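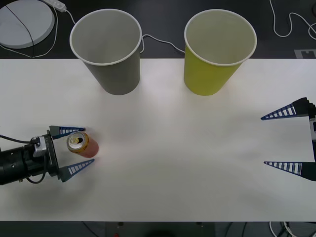
Kazue Tsuji asked at the end of the last session why a paper cup can't simply go in with the newspapers, when it is paper all the way round as far as anyone can tell by looking. Most of the first half of these notes is an answer to that. The second half deals with drink cans, where the sorting is easier but people still get caught out.

# Drinks Containers: Cups and Cans

Course handout, Household Materials and Waste, session 8

## 1. What a paper cup is made of

A paper cup starts as a flat sheet of board. The board is cut into a curved blank, wrapped round a former and sealed down one side, and a separate disc is fixed in for the base. The top edge is then rolled outwards. The rolled rim stiffens the mouth of the cup, gives the lid something to grip and is more comfortable to drink from than a cut edge.

Plain board soaks up liquid, so the inside needs a barrier. On most cups this is a very thin layer of polyethylene, bonded to the board before the blank is cut. Some cups use a plant-based plastic such as PLA, and some newer ones use a water-based coating. You can't reliably tell which you have by eye. Cups for cold drinks are often coated on both sides, as condensation would otherwise soften the outside.

The colour on the outside is printed on and tells you nothing about the lining. A grey cup and a green one may be the same cup with different ink. Students last year sorted by colour in the practical and had to start again.

## 2. Why the shape matters

Cups taper towards the base so that they can be stacked. A straight-sided cup would not nest, and a box would hold very few of them. The taper also lets the cup come off the former easily when it is made.

The drawback is stability. A tapered cup has a narrow base and, when full, a fairly high centre of gravity. When it is empty it weighs very little and a draught can move it. For the bench work, leave a wide gap between cups and keep your sleeves out of the way.

## 3. Where used cups go

Ordinary paper mills pulp their material in water for a fairly short time. The lining on a cup slows this down and comes away in pieces that have to be screened out. Mills that take cups have equipment for it. Those that don't will treat cups as contamination.

For our purposes:

- Cups go in the cup tube by the door, empty and stacked.
- Lids come off first and go with the plastics.
- Cardboard sleeves usually have no lining and can go with the card.
- Cups with food stuck in them go in general waste.

The Plurkville depot accepts cups only when they are kept separate from other paper. It sends them on in bales. Our own count for last term was 387 cups in the tube and 70 more picked out of the newspaper bin, which is the figure Kazue's question came from.

Compostable cups are a separate matter. Those made for industrial composting need steady heat and may sit in a garden heap for a long time with little change. If a cup is marked compostable and there is no collection for it, it goes in general waste - don't put it in the tube.

## 4. Drink cans

Most small drink cans are aluminium, although steel ones are still sold. A magnet settles it: it will stick to steel and not to aluminium. The body of an aluminium can is drawn from a single piece of sheet, and the lid, with its tab, is a separate piece joined on after filling. The lid is a slightly different alloy from the body because it has to be stiffer and has to tear cleanly along the score line.

Cans are lined too. The coating is far thinner than the one in a cup and burns off before the metal is melted, so it causes no trouble at the sorting stage.

Points to remember:

- Empty the can. A little left in the bottom will run out as soon as the can is tipped on its side, and it makes the rest of the bin sticky.
- Leave the tab on. It is worth recycling, but loose tabs are small enough to fall through the screens.
- Check before crushing. Some sorting plants prefer cans whole, as a flattened can may be taken for paper.
- Don't push other rubbish inside.

## 5. Bench exercise

Work in groups of 2. Each group needs two used cups, one can, a magnet, a bowl of warm water and a pair of blunt scissors.

1. Test the can with the magnet and write down the result.
2. Cut one cup down the side seam and open it flat.
3. Tear a corner and look for a clear film at the torn edge.
4. Soak the flattened cup for the length of the break, then try to peel the lining from the board.
5. Leave the second cup whole, fill it with water and note any softening at the base seam.

Rinse the bowls afterwards and hang the cloths up. Bring your written results to the next session, with the make of cup if it is printed on the base.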